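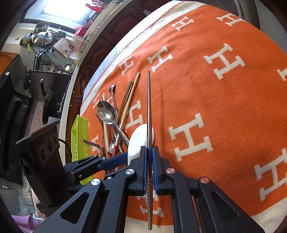
Metal chopstick with a twisted handle

Winex Community FM Transmitter

The Winex is a rack-mounted FM transmitter for small local stations. It is supplied with exciter, power amplifier and audio limiter in one case, and replaces the two-case Hagedorn set, which was withdrawn in August.

Specification
Preset frequency: 92 MHz (adjustable on site)
Power draw at full output: 755 W
Weight without antenna: 13 kg
Maximum working altitude: 2000 m
Audio inputs: balanced stereo, plus one mono line for a studio link
Cooling: forced air, front to back

Power supply
The unit runs from mains or from a generator. Short dips in supply are covered by an internal reserve, and after a longer cut the transmitter restarts at reduced output. Full output returns in steps. Stations that close down overnight should use the standby switch and leave the mains connected - the clock and stored settings are lost if the supply is removed for long periods.

Installation
Connect the antenna before applying power. The dust filter can be reached from the front and should be cleaned monthly, or weekly in dry areas. Licensing of the frequency remains the responsibility of the station. 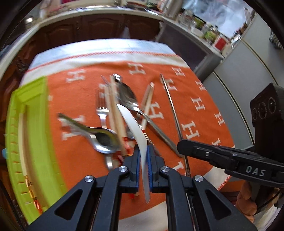
One station in Tosadach told us that the stepped restart had kept it on air through a week of generator trouble, but that the standby switch was too easy to knock and needed a cover.

A switch cover is now fitted to all units leaving the Tivodport works. It can be ordered separately for earlier units - quote the serial number on the rear plate.

Page revised June 2022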